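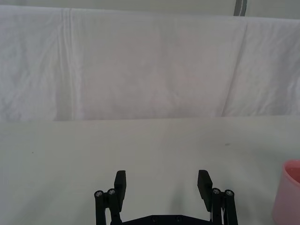 La pinza abierta sobre la mesa de pruebas, con el vaso rosa a la derecha.

Segundo brazo: antes de firmar, las cuentas completas

12 de enero de 2022

La propuesta de Zarken llegó antes de las vacaciones y desde entonces he oído tres veces que «está prácticamente decidido». No lo está. Lo que hay es un presupuesto por una estación de dos brazos, un folleto muy bonito y una casilla en el plan de inversiones de Wesent que alguien rellenó con lápiz.

El folleto habla de «manipulación versátil de envases». Nuestra versatilidad, de momento, es una mesa lisa, una tela blanca colgada detrás, un vaso y una botella. Me parece bien empezar por ahí. Lo que no me parece bien es calcular la amortización como si en la línea de Trindport todo fuera a estar así de despejado. Allí los envases llegan juntos, a veces tumbados y con la etiqueta a medio pegar.

Mackenzie Sandhu defiende la compra con un argumento serio: con un solo brazo hay que dejar la pieza, girarla y volver a cogerla, y cada cambio de agarre es una ocasión de fallo. De acuerdo. Pero el presupuesto no incluye los dedos de repuesto, ni la formación, ni el vallado, y el mantenimiento aparece como «a convenir». Yiran Liang pidió las partidas por separado en octubre y seguimos esperando.

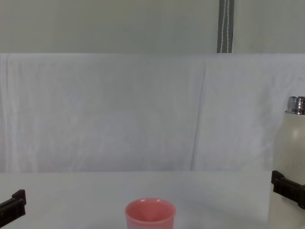 Grupo de Equipamiento y Automatización, Wesent

La botella blanca de tapón metálico sirve para recordar otra partida. Es alta, el vaso es bajo, y queremos coger las dos cosas con la misma herramienta. Si al final hacen falta dedos distintos para cada formato, hay que sumar el cambio y el tiempo de parada. Gagnon, que presentó la otra oferta, al menos lo pone por escrito: más de 200 horas de puesta en marcha el primer año. La cifra asusta, pero se puede discutir. Con «rápida integración», que es lo que dice Zarken, no hay nada que discutir.

Ravinder Caron ha reunido 71 referencias de envase que habría que cubrir. Antes de hablar de plazos quiero saber cuáles entran en la oferta y cuáles se cobran aparte.

Hasta entonces, mi propuesta es alquilar dos meses y comprar después, si procede. Gizella Major está preguntando si el alquiler se descuenta del precio final. Nanna Overgaard guarda las dos ofertas completas para quien quiera leerlas; recomiendo empezar por los anexos. Las observaciones, a ella y por escrito, con la partida a la que se refieren.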